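Ralldale Golf Notes is a small site about public golf courses, written by people who pay their own green fees. We started it because we were tired of reading that every course with a bunker and a pond was a "hidden gem." Most of them are hidden for a reason.

## What we do

We play courses open to the public and write down what we think of them. Usually that means two visits, one on a quiet morning and one when the place is packed, before anything goes up. A course that plays in four hours at dawn and nearly six after lunch is two different products sold at the same price, and we'd like you to know which one you're buying.

We don't give star ratings. We tried, and ended up arguing over half a star for a muni with great greens and a parking lot like the moon. Now you get a few paragraphs and a yes, a no, or a "only if you're already in town."

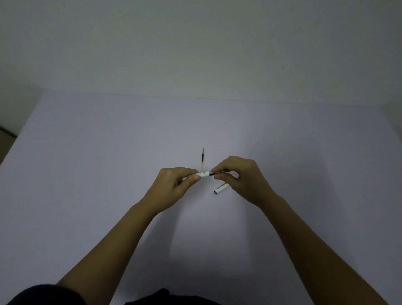

## What we don't believe

A few claims turn up in almost every press kit we're sent, and we've stopped passing them along.

- **"Championship course."** Ask which championship. If the answer is the club's own member-guest, the word isn't doing much.
- **"Playable for all levels."** Then show us the forward tees. Too many of them are a pair of markers dropped in the rough by someone who never had to hit from there.
- **"Restored to the architect's original vision."** Sometimes true. Sometimes a crew cut down some trees and found one old photo. We ask to see the plans, and we say so in the review when no one can produce them.
- **"Tour-quality greens."** On which day, and after how much rain?

None of this means we dislike golf courses. Lorraine Doolan has played the same flat nine-holer since high school and will talk your ear off about its seventh green, a lumpy little thing that tips away from you at the back. That's the sort of hole we like writing about. It just doesn't need a waterfall.

## Who we are

**Signe Amundsen** edits the site and writes most of the long reviews. She used to work in a pro shop and still reads the cart fee line before anything else on the card.

**Lorraine Doolan** covers nine-hole and par-3 courses.

**Bendik Skjelbred** writes about design. He walks every round, and if a course won't let him, that goes in the first paragraph.

**Valter Solberg** looks after the equipment pages, which are short on purpose. He hasn't yet met a driver that added the yards printed on the box. He played the same secondhand irons through most of last season and his scores stayed exactly as mediocre as before.

**Borghild Nyberg** answers the mail and checks the facts. If we got a green fee wrong, she's the one who fixes it.
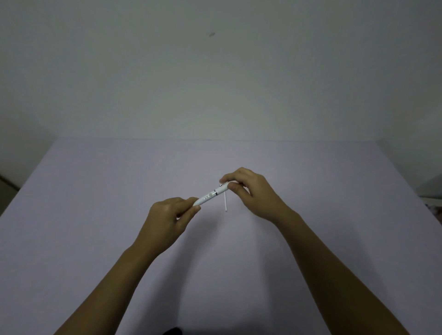

## How we pay for it

Readers, mostly. We had 590 paying subscribers as of 29 Jun 2019, and we don't have an investor or a booking engine. We don't take free rounds, and we don't sell tee times, so we have no stake in whether you play a place or stay home and mow the lawn.

We do run a little advertising from businesses that have nothing to do with golf. You can decide for yourself whether that makes us pure. It probably doesn't, but it beats having a resort's banner sitting over a review of the resort.

## Corrections and complaints

Send both. Course managers are welcome to write, and we'll print a reply of up to 500 words under the review, unedited. We won't take a review down because business was slow in July.

If you think we've been unfair to your home course, tell us which hole we got wrong and when you last played it. "You just don't get it" goes in the same folder as the press kits.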